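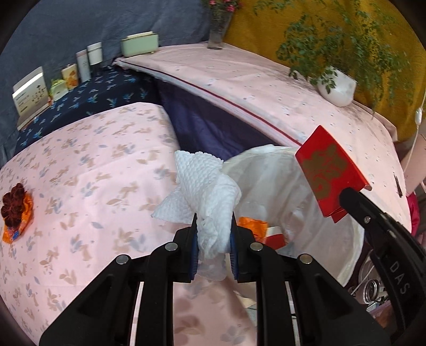
Crumpled white tissue, quilted texture.

Multeck Waiting Room Kit for Victim Services Offices
Model 366

Anyone who has waited outside a courtroom knows the furniture: one bench, bolted down, and a rack of pamphlets last updated when people still faxed things. The Multeck 366 is a kit for the other room, the one down the hall where a victim advocate sits with somebody for three hours before a hearing that gets moved to June.

It ships flat in two cartons and goes together with the hex key supplied. We supply two hex keys. You will lose one.

What's in the kit

Ginard privacy screen, three panels, gray or oatmeal. Blocks the view from the hallway and takes the edge off voices. It will not make a thin wall thick, so please don't hold confidential interviews behind it and tell the county we said you could.

Kotian side table with a raised lip, so a cup of coffee set down by a shaking hand stays on it. Rounded corners. Wipes clean.

Vollau sound unit, desktop size. Plays a steady hush at nine volume levels. No whale songs. Earlier versions had whale songs and we heard about it.

Wall-mount pamphlet holder, tissue box cover, and a door sign that slides between "Open" and "In Use." The sign is the part customers write to us about most, mainly to ask for a second one. It's sold separately for $9.

Specifications

Screen height: 66 inches
Screen width, open: 72 inches
Table load limit: 40 pounds
Shipping weight, both cartons: 181 pounds
Power: standard outlet, sound unit only
Assembly: two people, one of them patient

Pricing

The full kit is $400 for nonprofit programs and public agencies, freight included to a ground-floor door. Stairs are extra, and so is an elevator that "should be working by then." Purchase orders are fine. If your grant needs three quotes, we'll send ours the same day and wish you luck with the other two.

From a customer

"Our old room was a supply closet with a chair in it. Now it's a supply closet with a door sign, a table and some quiet, and people will stay in it. The instructions for the screen are terrible." — Tayla Bright, victim advocate

We have rewritten the instructions for the screen.

Questions about fit, colors or paperwork go to Tayla Tuhiwai in agency sales, who answers the phone until 4:30 p.m. and email whenever she feels like it — usually before breakfast.

Replacement hex keys: free, limit two per order.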